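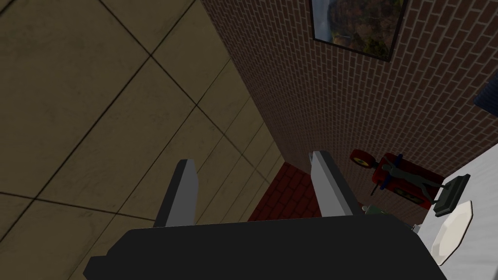
Credit: N. Medrano / Imrie workshop

Home Notebook Sites Archive
2 min read

Tue 10 March

Post mold plan for the Clusside roundhouse is back from Radek. He has one house with 340 posts. I don't buy it. Half of those sit outside any wall line I can follow, and the two hearths overlap, so to me it reads as 2 builds on one spot. Drovville used the same spacing rule and got a tidy ring out of what I'd call fence repairs.

Noemí wants the roof load redone before anyone cuts poles. Fine by me. The 2,934 lb figure has no source, and no word on sod wet or dry. Asked Radek again. Leave the entry passage off the model till July.

Recent
Daub mix, second try
Prernosstead hearth notes
Bark cordage, still slipping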